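Data Collection Working Group – Minutes
Virkbridge site, July

Present: Nhàn Lương (chair), Janevski (hardware), Mosach (training), two operators from the Zisasdale team
Meeting opened 9:30 am

1. Previous minutes
Accepted with one correction. The target for the utensil task is 700 demonstrations, as agreed with Zisasdale.

2. Progress
150 demonstrations recorded and uploaded. 26 were rejected at review, most for a late start on the wrist recording. Rejected items stay in the archive but are left out of the training set.

3. Labelling
Mosach reported that operators are using different end points for the same task. Agreed that an episode ends when both grippers are open and clear of the stand. Episodes already labelled will be checked against this rule before the next training run.

4. Variation
Mosach asked for more variety in start positions. The current set is too uniform and the model is likely to learn the path instead of the goal. Operators will change the position of the stand every 30 episodes and note the change in the log. The colour of the table surface will stay as is for this batch.

5. Hardware
Janevski raised wear on the finger pads. Replacement pads to be fitted as a matched pair, never singly – mixed pads change the grip and make episodes hard to compare. Loose threads to be trimmed at the start of each session. Cable routing was discussed and held over.

6. Actions
Janevski – order pads, write up the fitting procedure.
Mosach – recheck end points, circulate revised labelling sheet.
Nhàn Lương – confirm delivery schedule with Zisasdale.

Meeting closed 10:20 am

Attachment to items 4 and 5
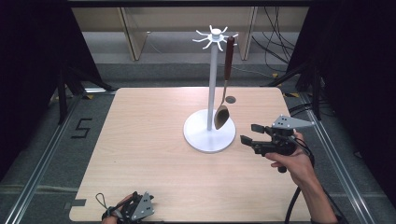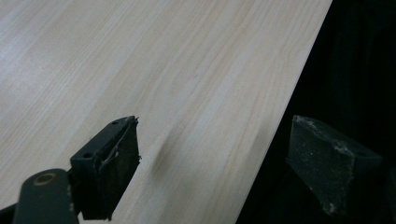 Utensil task: table and stand (first); gripper view with finger pads (second).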